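Tips for a Clear Bedroom Table, After a Robot Open Day

I went to the Himska open day on 28 Mar 2024 expecting to be sold something, and I was. The subject was tidying a small cloth-covered table with grippers. Fatemeh Ahmadpour gave the talk and put the Bunusus kit at $1691, a lot of money for putting things in a bin. Still, a few habits are worth stealing.

1. Park the bin against the table, open side up. Used masks and tissues go first. Grab a mask by the folded middle and let the ear loops hang, but watch that they don't snag on the rim.
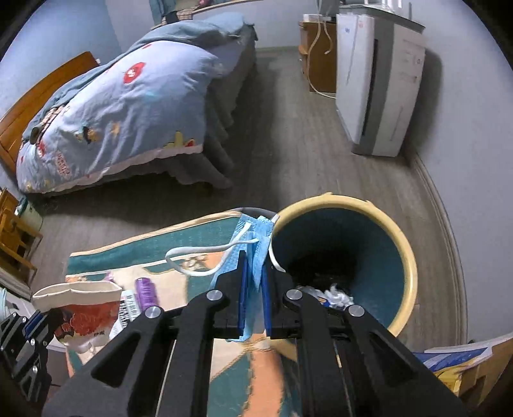
Do I need a gripper to keep a table clear?
Your own hand will do fine. A $5 pair of kitchen tongs helps if you don't like touching used tissues.

2. Sort what stays before you touch it. Pouches and tubes go to one side, packets to the other. The talk promised a clear table in eight minutes. I'd like to see that on my nightstand in April, with cold medicine all over it.

3. Smooth the cloth last. A patterned one hides small packets, so run your palm over it. Shiny packaging can glare under a lamp too, so look from a second angle before you call it done.

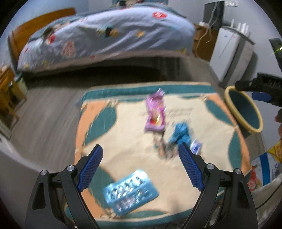 What I'd skip

The $400 add-on plan, for a start. I asked what it covered and got a brochure. Buy a bin with a wide rim and empty it every night.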